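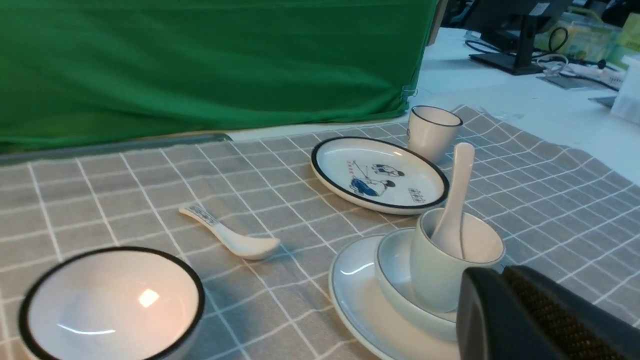

Cuenco blanco de borde negro y cuchara sobre mantel de cuadros grises.

Incidencia 795
Sala: Teatro Barkov, cabina de control
Montaje: compañía Tekleab, obra de texto en dos actos con sobretítulos
Equipo afectado: reproductor de cues Avudeck (sonido y sobretítulos), enlazado por MIDI con la mesa de luces Vatness
Prioridad: alta
Apertura: 18 de mayo de 2005
Estado: cerrada

Descripción inicial

En el segundo acto los cues de Avudeck se disparan dos veces. El operador de luces pulsa GO en la Vatness, la mesa manda la orden por MIDI y Avudeck lanza el cue que toca y, casi sin pausa, el siguiente. En sonido se nota poco si el cue siguiente es un fundido, pero en sobretítulos se pierde una frase entera y el público lee la réplica antes de que el actor la diga. En el primer acto no pasa nunca.

La lista tiene 200 cues entre sonido y sobretítulos. Se ha comprobado que la numeración es correlativa y que no hay ninguno repetido.

Anoche se salvó la función pasando a manual después del descanso. Con el operador de sonido lanzando desde el teclado no falló nada, pero hace falta una persona más en cabina y la compañía no la trae.

Seguimiento

Entrada 1. Técnico de sala.
Reiniciado el ordenador de Avudeck y la mesa. Pasada la lista completa en frío, sin actores, desde el primer cue hasta el último. No se reproduce. Se repite la pasada saltando directamente al segundo acto y tampoco.

Entrada 2. Técnico de sala.
Cambiado el cable MIDI entre la Vatness y la interfaz del ordenador. El viejo tenía el conector algo flojo. Se queda puesto el nuevo. Función con el cable nuevo: mismo fallo, segundo acto, desde el primer GO.

Entrada 3. Soporte Avudeck.
Necesitamos la versión instalada, el fichero de registro de la última función y saber si la opción "Avanzar al terminar" está marcada en algún cue. Si lo está en un cue de duración cero (los de sobretítulo lo son), el programa salta al siguiente en cuanto recibe la orden. Es el comportamiento previsto, pero desde fuera parece un disparo doble.

Entrada 4. Técnico de sala.
Registro enviado. La opción no está marcada en ningún cue de sobretítulos. Sí lo está en cuatro de sonido, todos del primer acto (el tren, la radio y las dos entradas de lluvia), y ahí funciona como debe.

Entrada 5. Soporte Avudeck.
Visto el registro. En el primer acto hay una orden MIDI entrante por cada cue. En el segundo hay dos idénticas, separadas por muy pocos milisegundos. El programa hace lo que se le pide, la segunda orden le llega de fuera. Miren qué cambia en la cabina durante el descanso: algo que se encienda, se conecte o se cargue. Como medida provisional pueden activar "Ignorar órdenes repetidas" en Preferencias > Entradas. No recomendamos dejarlo así, la obra tiene pasajes de réplica rápida y se podría comer un GO bueno.

Entrada 6. Técnico de sala.
Activada la medida provisional para la función de hoy. Sin disparos dobles. Se perdió un GO en la discusión de la mesa, tal como avisaban. El operador lo repitió a mano y el sobretítulo salió tarde.

Sobre lo que cambia en el descanso:
- Se carga en la Vatness el segundo fichero de memorias. La compañía trae el espectáculo partido en dos, uno por acto, porque viene de una mesa más antigua donde no cabía entero.
- Se enciende el proyector del fondo.
- Se apaga la intercom de camerinos y se vuelve a encender antes del aviso.

Entrada 7. Técnico de sala.
Pruebas por separado, sin función.
Proyector encendido y fichero del primer acto: correcto.
Intercom apagada y encendida, fichero del primer acto: correcto.
Fichero del segundo acto cargado, proyector apagado: disparo doble.
Queda localizado en el fichero. La pasada en frío de la entrada 1 no lo detectó: se hizo con el GO del propio Avudeck y la mesa no intervenía. Debería haberse hecho desde la Vatness.

Entrada 8. Soporte Avudeck.
Correcto, nuestro botón de GO no pasa por MIDI. Abran en la mesa la página de configuración MIDI con cada uno de los ficheros cargados y comparen. En esa mesa la configuración se guarda con el espectáculo y se sobrescribe al cargar.

Entrada 9. Técnico de sala.
Comparado. En el fichero del primer acto, salida MIDI: "GO principal", canal 7. En el del segundo, salida MIDI: "GO principal" y también "Seguimiento de memoria", las dos por el canal 7. La mesa manda una orden al pulsar y otra al confirmar que ha entrado la memoria. Avudeck las recibe igual porque están programadas con el mismo mensaje.

Preguntado a la compañía. El seguimiento se añadió en enero para una sala donde el vídeo iba en otra máquina, y se quedó guardado.

Solución aplicada

Desactivado "Seguimiento de memoria" en el fichero del segundo acto y guardado con otro nombre. El original se conserva en el disquete de la compañía sin tocar. Desactivada también "Ignorar órdenes repetidas" en Avudeck.

Segundo acto pasado entero desde la Vatness, con proyector e intercom encendidos. Una orden por cue en el registro. Función de la noche sin incidencias en sobretítulos ni en sonido.

Pendiente para la compañía: unir los dos ficheros en uno. La mesa de esta sala lo admite. No se hace aquí por falta de tiempo antes del desmontaje.

Pendiente para la sala: añadir a la hoja de montaje la revisión de la página MIDI después de cada carga de fichero, y anotar que la pasada en frío se hace siempre desde la mesa de luces.

Se cierra la incidencia.

Comentarios

regidora_sur
Nos pasó lo mismo con otra mesa y estuvimos toda una gira echándole la culpa al ordenador. Lo de que la configuración MIDI viaje dentro del espectáculo no lo pone en ningún sitio del manual, o yo no lo encontré.

Anónimo
¿El canal se puede cambiar solo para el seguimiento? Nosotros sí lo necesitamos para el vídeo y no podemos quitarlo.

Técnico de sala
Sí, en la misma página. Se pone el seguimiento en otro canal y se deja Avudeck escuchando solo el del GO. Probado después de cerrar, sin función, y va bien.

cabina2
En la versión anterior de Avudeck el filtro de repetidas venía activado de fábrica. Si alguien actualiza y de repente le salen cues dobles, que mire eso primero.

Anónimo
Gracias, era justo eso.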